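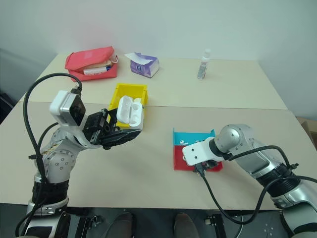 Gruvo Pocket List

Version 2. Last changed Mar 3, 2019.

Gruvo is a plain text list of small household items and where they are kept. It started as a way to stop buying spare keys, fuses and batteries we already owned. The list is one CSV file, plus a short script that prints it as labels. Randi Nyberg wrote the script. Gwendolyn Ruiz-Ortega keeps the list format and answers mail about it.

What is in the folder

items.csv – the list itself, one item per line
places.csv – names of rooms, drawers, shelves and boxes
labels.py – reads both files and writes a page of labels
old/ – the version 1 files, kept for anyone who still has them

Columns in items.csv

name: what you call the thing out loud. "Bike key" is better than "key, cylinder, small."
place: must match a line in places.csv exactly, including capitals.
box: a short code if the item is in a box, otherwise blank.
checked: the month you last saw the item there. Blank is allowed.
note: anything else. Commas are fine if the note is in quotes.

The sample list comes from a two-bedroom house and a shed. It was typed in by hand over several evenings, so the wording drifts. "Flashlight" and "torch" both appear and mean the same thing. We left these alone in items.csv and will merge them if somebody sends a good way to do it.

Printing labels

Run labels.py in the same folder as the two CSV files. It writes labels.txt, which you can open in any editor and print. A full page holds 48 labels in the default size, or 16 in the large size. To get large labels, put the word large after the script name. Names longer than one line are cut at the last space that fits.
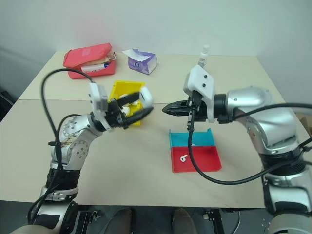 If a place in items.csv has no match in places.csv, the script skips the item and prints its name on screen. Most of the mail we get is about this. Check for a space at the end of the line first. Spreadsheet programs sometimes add a blank row at the bottom as well, and the script reads that as an item with no name.

Box codes

Codes are one letter and one digit. The letter is the room and the digit is the box. Hutchins, a branch of the list kept for a school supply room, uses two letters, and labels.py reads those too. Three letters will not work.

Changes from version 1

The "owner" column is gone. It caused arguments and was almost never filled in.
The "checked" column now takes a month instead of a full date. June 2018 is written 2018-06.
Label text is larger by default.
Besulen-style place names (room/shelf/bin with slashes) are read as one name and are not split.

Known problems

Accented letters print wrong on some older printers. Saving the file as UTF-8 fixes the screen but not always the paper.
Sorting is by name only. Sorting by place is planned.
The script does not warn about duplicates. There are 5 in the sample list, all of them tape.

Use and copying

Copy it, change it, and pass it on. Please rename your version if you change the columns, the way Skirndale did, so that people know which script goes with which list. Please don't send us lists with alarm codes or safe locations in the note column. We delete those without reading further.

Fixes to the script go to Randi. Questions about columns and codes go to Gwendolyn, who would also like to hear from anyone using the list for a workshop or a boat.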